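Kivico Kitchen Counter Demonstrations

Data card, second version. Maintained by Éabha Hayes and Aidan Ó Flaithearta.

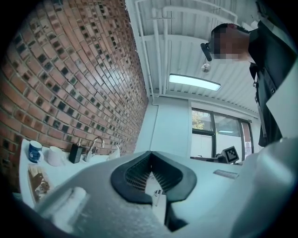
Summary

This dataset contains 1,395 demonstrations of short kitchen tasks, collected with a hand-held gripper. The operator holds the gripper and does the task by hand, and the camera on the tool records it from the view the robot will have later. No robot arm is needed for the recording. The data is intended for training of policies by imitation.

Tasks

There are 5 task families:

- move a mug from the counter to the tray
- place a mug beside the sink
- pick up one piece of bread and put it on a plate
- push the soap dispenser back to the wall
- turn the faucet handle to closed position

Each demonstration has one text instruction, written by the operator before the recording. We corrected the spelling but did not change the wording, so the same task can have several different instructions.

Collection

The recordings were made in April by 9 operators in shared office kitchens. Every operator practiced for 40 minutes before the first recording was kept. The practice episodes are not included.

A standing sign with a square marker is put on a table close to the counter at the start of each session. It is used to find the position of the gripper in the room. Please do not crop the pictures before this step, because the marker is often small and near the side.

Contents of one episode

- wide-angle video from the gripper
- gripper position and rotation for every video image
- opening width of the fingers
- instruction text
- operator number (not the name)

Faces are pixelated in all published video. The original video is not shared.

Known problems

The lens is very wide and straight lines are strongly bent near the border. The calibration file is in the folder "calib" and it is the same for all episodes.

In the Ramard split the finger width has a small delay compared with the video. We have not corrected it yet. The Ansari split does not have this problem.

Left-handed operators are few. If your robot must work from the left side, please test it separately.

License and contact

Free for research use. For other use, please write to Éabha Hayes. Errors in the labels can be reported to Aidan Ó Flaithearta, with the episode number in the subject line.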